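Floltwood Athletics Workshop
Notebook entry, 15 December 2024

Timing and course equipment, cross country

The Rolano start clock was returned to the bench after the Grondcombe regional. The display had lost six seconds over the girls' race and the finish judges relied on hand times. The battery contacts were cleaned and the clock was run against the reference for 20 minutes with no drift. It should be run again overnight before it is released.

Shoe tags: 26 were issued in October and 21 have been handed back. The Moffat team has been asked to look through its kit bags. Replacement tags are not to be ordered until a reply is received.

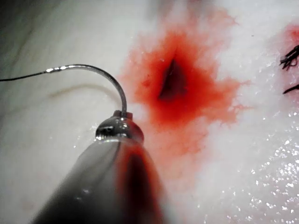 Finish chute

Two of the chute posts are bent at the foot. They have been straightened in the vise, but the sockets remain loose and will need new sleeves. The flagging is faded on the side that faces the afternoon sun and may be used for one more season on practice courses only.

The spare finish mat was tested with tags worn on the left and the right shoe. All reads were clean at a walk. At running pace one tag was missed on the second pass, and the same tag was missed again when it was moved to the other shoe. It has been set aside in the drawer marked for faults. 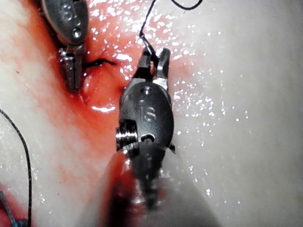 The remaining tags were read twice at running pace without a miss. Colleagues preparing the indoor track meet should take tags from the blue tray and sign the sheet.

Outstanding: sleeves for the posts, overnight clock run, reply from Moffat.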